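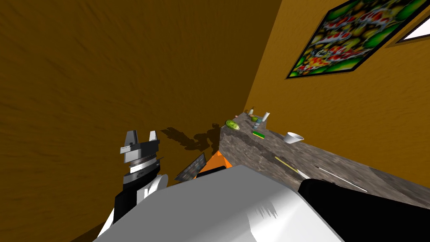

Before a robot can put away the dishes in somebody's real house, it needs a place to practice, and the practice kitchen I want to tell you about lives entirely inside a computer. It comes in a kit called Clelik, made by a company named Sindov, and I've been trying it out since October. Everything in it is drawn by the computer, right down to the green sponge and the little white bowl on the speckled counter. Even the painting of the swirly orange fish is made of nothing but math (I would hang that one in my own kitchen!). The robot has two arms, and the view you get is from right up close to its body, so one arm is a great big black shape and the other one points its gripper up in the air.

A gripper is a robot's hand. This one has two fingers. Try picking up a spoon with only your thumb and one finger, and then try a bowl, and then try a wet bar of soap. Hard, right? Your own hand has had years of practice. A robot starts with none.

So how does it practice? First a person shows it the job. You move the arms around with the controls, and the computer remembers every move. Then you do it again. And again – I did a job called "sponge into bowl" until my thumbs were sore. After that the robot's program looks at all those tries and works out its own way of doing it. Sometimes its way is terrible. Mine pushed the bowl off the counter, and then it reached out very carefully and picked up some air.

In a real kitchen that would be a broken bowl and a mess to sweep up. In Clelik you press Reset and the bowl is back. That's my favorite button.

The kit has 700 practice jobs in it, and they start easy. Level one is just touching things. By level three you're using both arms together, one to hold and one to scoop, and I got stuck there for ages. My neighbor Rostam Naseri teaches fifth grade at the Loltmont school, and his class got past it before I did. They didn't let me forget it either.

Now for the grumbles. The pretend kitchen is good, but pretend things don't always act like real ones. Real sponges squish. The Clelik sponge hardly squishes at all, so a robot that has only met that one might be surprised by yours. Also, the words in the help pages are much too long for kids, and you'll want a grown-up nearby for setting up.

And it's expensive! The school kit costs $1,795, so this is one for a classroom or a library to share. There's a smaller home version called Bakhtiari, with one arm and fewer jobs, but I haven't tried it yet.

If your school does get Clelik, start with the sponge. Leave the long, skinny things on the counter for later – they roll, they slide, and two fingers are not very many when something is rolling away from you.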